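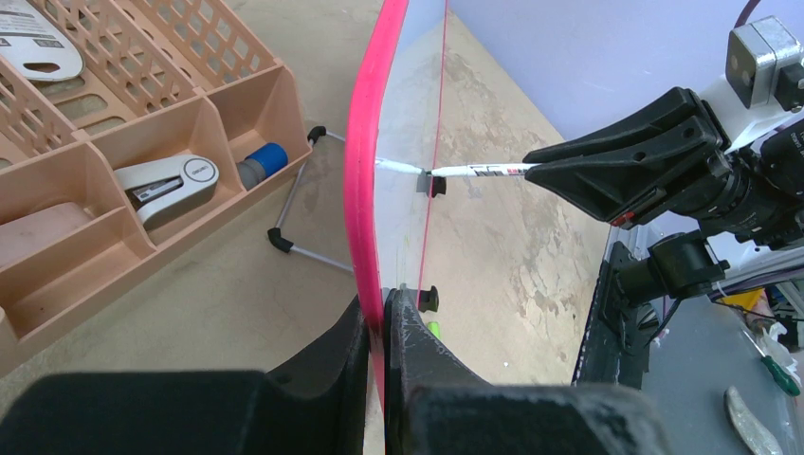 The Barley Ledger

The kitchen at Rirkside opened at 4 in the morning, and by ten past Anahera Paewai had weighed the barley. The target was 3816 grams, dry. She rinsed it until the water ran clear, drained it, and logged the batch.

The recipe had come from Kurnevach with the second stove. It called for barley, dried mushrooms, onion, carrot, bay, and a spoonful of vinegar at the end. It did not say when the end was. Her predecessor had written 11 minutes in the margin, then crossed it out and written nothing else.

Paora Brunton came in at half past four with the mushrooms. He had soaked them overnight in two pots and strained the liquid through cloth.

"There's grit in the second pot," he said.

"How much?"

"Enough to hear."

She let the second pot settle, poured off the top two thirds, and threw out the rest. The loss was made up with plain water. She wrote that down as well.

The onions went in over low heat with oil and salt. At 5:02 they were soft and had taken no color. Paora wanted color. The Flullano soup, the one his mother had cooked for the ferry crews, began with onions browned nearly to the point of burning. He had mentioned this on most mornings since July.

"That's a different soup," Anahera said.

"It's the same barley."

She considered it. The large pot was committed. The small pot was clean and had a capacity of six liters. She moved 319 grams of the drained barley into a bowl, pushed it along the counter, and adjusted the entry for the batch. 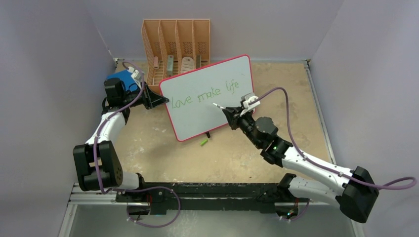
Paora browned his onions without speaking. He scraped the bottom of the pot with a flat spoon, added stock in small amounts, and let each one cook off before the next. The barley went in at 5:20. Both pots were at a low simmer by half past, lids tilted, and the windows had fogged to the top.

At 6:15 she tested a grain from each. The large pot was done. The small pot was firm at the center and needed longer.

"Vinegar?" he said.

"In mine. Yours has no instruction."

He tasted it twice, put the spoon down, and picked up the bottle. He added half of what she would have used.

The first people came in at 6:40 and took soup from the large pot, as they always did. Wang, who drove the early bus, lifted the other lid and asked what it was. Paora told him it was not ready. Wang said he could wait until seven, and sat down with his coat on.

Anahera turned to a new page in the ledger. She wrote the weight of the barley, the time the onions had gone in, and the word brown. Under cooking time she left a space — wide enough for a number — and handed Paora the pen.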